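Can a Robot Do It Yet? Frequently Asked Questions

Kept by Samina Tarar. Last tidied in January, on a Saturday, between loads of laundry that I folded myself.

Can a robot fold my laundry?
A towel, sure, if you aren't in a hurry. A fitted sheet, no. I can't do one either, so I try not to gloat.

What about the dishes?
You own a dishwasher. It's a robot that got the boring half of the job right. Loading it is the part people want help with, and a greasy pan under a wine glass is still a rough evening for any gripper.

Fine, what about a shop floor?
Much better. Parts come in known shapes and stay where you put them, and no one leaves a sock on the bench. Machine tending is the usual first job: pick a part from a tray, set it in the fixture, take it out again, repeat until retirement. Most shops try it in simulation first, where a dropped part costs nothing and the floor never needs sweeping.

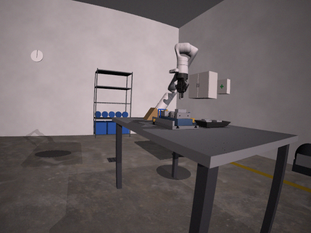

If it works in simulation, does it work in real life?
Sometimes! Fahad Dhanial ran our Wundholm cell through 872 simulated cycles before we bought a single bolt. The real one got through 4 and then put a part down next to the tray. Friction is hard to fake, and so is a tray that somebody nudged at lunch.

Why is the robot always stopped over the table in these renders?
Because a still is a still. Judge a system by an uncut run. I ask vendors for 90 minutes of it, and the line goes quiet — every time.

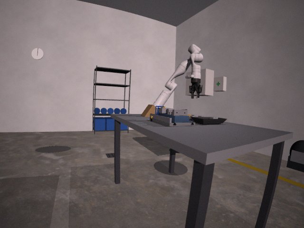
Simulated cell: arm, open gripper, fixture and parts tray.

Which one should I buy for my house?
None, for now. I've sat through demos of the Astus, the Kiani and the Primo. All three could hand me a cup. I had to put the cup where they wanted it first.

Will it take my job?
If your job is moving one gray block from a tray to a vise, you may want to talk to your boss. If it involves finding the vise under last week's mail, you have years.

When will you update this page?
When one of them cleans behind my stove.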